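Walkthrough checklist, ground floor, December 4, 2025

Did the full loop with Volkan Avcı, who carried the ladder and did all the climbing (thank you!). My comments are under each item, sorry about the length.

1. Exit doors open fully, nothing stacked in front
OK on the north side. The east door sticks at the bottom and you have to give it a good shove. I've put in a ticket, number 1483, so please don't open another one.

2. Exit signs lit
One out, by the coat hooks. Volkan swapped the battery and it still won't hold the test, so we need a whole new unit.

3. Extinguishers tagged and on their hooks
All 12 on the wall and in date. The one by the kitchen had a tote bag hanging on it. If it's yours, it's on my desk.

4. First aid boxes
Restocked the one by the stairs (burn gel, tweezers, the big bandages). The Haque box upstairs is missing its inventory card again. Gülizar, do you have a spare?

5. Extension cords
Two heaters plugged into one power strip in the mail room. I unplugged them and left a note. I know it's cold in there, I really do, but one heater per wall outlet and that's it.

6. Ladders and step stools
The blue step stool has a cracked foot. Tagged out, do not use, even just to reach the top shelf for a second!

7. Storage height
Boxes in the back closet are too close to the sprinkler head. Recep Yalçınkaya is moving them to the Clirnus shelving.

8. Eyewash station
Flushed it for a few minutes, good flow both sides. The dust cap on the left is gone.

9. Floors and floor tape 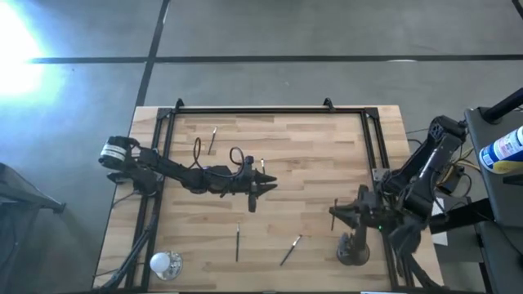

Facilities and Safety Team
Concrete is smooth and the black tape lines are there to follow, so I marked this one OK. Check the ends for curling when you mop, and tell me if you find a loose bit before you go at it with scissors.

10. Evacuation map
Still shows the old break room. New print is on order, and I'll hang it in January with the updated phone list.

Still open: east door, exit sign, step stool, eyewash cap, map.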